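Box Week at Tullora
June 3, 2022

Small open boxes are back at the Tullora packing table. Lay white paper down first, then set the box near the far end.
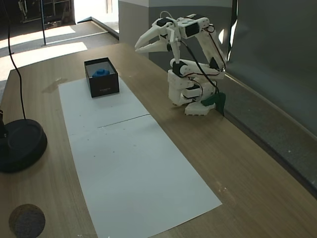 Do the boxes need lids?
Only for mailing. Shelf orders stay open.

Butt the sheets end to end and smooth them flat.

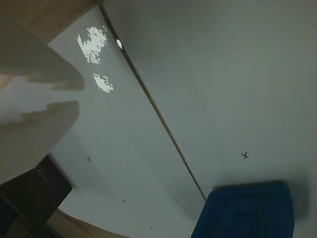

One Item Per Box

Put a single piece in each black box. We have 90 boxes left until August.
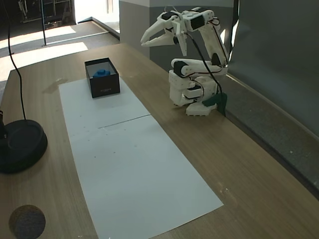

Lesego Tshabalala asks that empty boxes go back on the shelf by size, with the lettering facing out.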